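Dicas de oficina: bancada de teste para braço duplo com mão de vários dedos

Notas da oficina partilhada Lerkmont, secção de automação. Revisão de novembro.

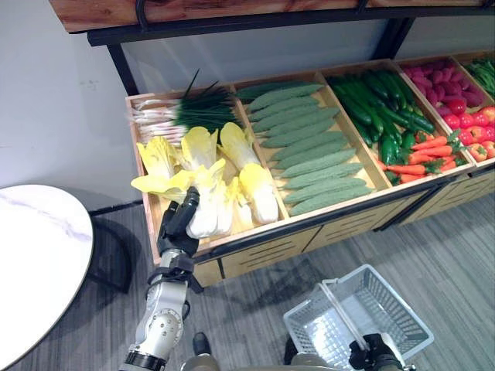 As notas que se seguem aplicam-se à montagem do robô de dois braços e à tarefa de transferência de produtos entre expositor e cesto. Partem do princípio de que a cablagem de potência já foi verificada e de que o botão de emergência está ao alcance de quem opera.

Posição da base

Marcar a posição da base no chão com fita, nos quatro cantos. Em alcatifa em placas, não confiar nas juntas como referência: as placas deslocam-se com o uso. Medir sempre a partir da parede. Na nossa montagem a distância da parede ao eixo da base é de 1771 mm, e o ficheiro de configuração assume esse valor. Se o expositor for deslocado para limpeza, repetir a medição antes de ligar os motores.

Uma base pousada sobre alcatifa cede ligeiramente quando os dois braços se estendem para o mesmo lado. Uma chapa de contraplacado de 12 mm por baixo resolve a maior parte do problema. O Anil Arumugam usa 18 mm e colou lixa na face inferior – funciona, mas a chapa fica difícil de retirar.

Cabo do pulso

Deixar uma folga em laço junto ao pulso. O laço deve permitir a rotação completa sem esticar e sem prender em arestas. Regra prática: rodar o pulso à mão até aos dois batentes, com os motores desligados, e observar o conector. Se o conector se mexe, falta cabo.

Não usar abraçadeiras de plástico apertadas a fundo. Fita de velcro de 10 mm, duas voltas. Cortar as pontas.

Força de fecho

Os produtos artificiais enganam na escolha da força. Uma couve-chinesa de plástico agarra-se bem pelo talo branco, onde a superfície é mais rígida; pelas folhas, os dedos fecham e a peça roda. Começar com o limite de corrente baixo e subir em passos de 50 mA até a peça deixar de escorregar ao ser levantada. Depois acrescentar um passo e parar aí.

Pepinos e cenouras pedem outra abordagem. São compridos, o centro de massa fica longe do ponto onde a mão costuma fechar e a ponta cai. Fechar a meio do comprimento. Para peças em monte, retirar primeiro as de cima e da frente; tentar tirar uma do fundo arrasta as vizinhas para cima do divisor.

Tomates: fechar com três dedos. Com todos, o polegar empurra a peça para fora.

Altura de aproximação

A mão deve entrar no compartimento por cima do rebordo da frente. O valor de folga que usamos é de 60 mm acima da madeira. Com menos, as falanges batem no rebordo na descida. Atenção às prateleiras superiores: o cotovelo sobe mais do que parece no simulador, e o modelo do expositor fornecido pela Vovusus não inclui a prateleira de cima. É preciso acrescentá-la à mão como volume proibido. Acrescentar também os montantes.

O mesmo para qualquer mesa perto do braço direito. Uma mesa redonda pode ser modelada como cilindro, com 30 mm de margem.

Pega do cesto

Com cestos de plástico de asa única, a pinça esquerda fecha na asa e o cesto fica livre para oscilar. Duas soluções:

Pousar o cesto no chão e manter a asa presa. A oscilação desaparece, mas o braço esquerdo fica numa postura baixa e aquece mais o motor do ombro. Fazer pausas de dois minutos entre séries.

Levar o cesto suspenso e reduzir a velocidade da base para metade. Melhor para percursos curtos.

Forrar as faces da pinça com câmara de ar de bicicleta. O silicone vendido em rolo descola ao fim de poucos dias. A Elsa Aasen experimentou fita antiderrapante de escada e riscou a asa toda.

Parafusos do cotovelo

Verificar o aperto à terça-feira, antes da primeira sessão. Trava-roscas azul, nunca vermelho. Uma gota por parafuso, a um terço da ponta. Limpar o excesso com álcool isopropílico, longe das juntas de borracha. Depois de cada desmontagem da carcaça, marcar as cabeças com um traço de tinta a atravessar para a peça; um traço partido vê-se à distância.

Calibração

O ficheiro de referência chama-se Namboodiri, versão 2086. As versões anteriores têm o sinal da junta 4 trocado – não usar, mesmo que o arranque não dê erro. Guardar uma cópia local antes de gravar por cima.

Sequência: braço direito, braço esquerdo, mão, câmara. Se a câmara for calibrada antes dos braços, o desvio aparece como erro de profundidade e perde-se uma tarde à procura no sítio errado.

Registo de ciclos

Anotar os ciclos de abertura e fecho da mão. Lubrificar os tendões a cada 1000 ciclos, com óleo de silicone leve. O contador do software volta a zero em cada actualização, pelo que o caderno na gaveta é o registo válido. Último valor anotado: 548, rubrica de Krishnamoorthy Fernandes.

Peças de substituição na caixa azul, segunda prateleira. Faltam molas do indicador.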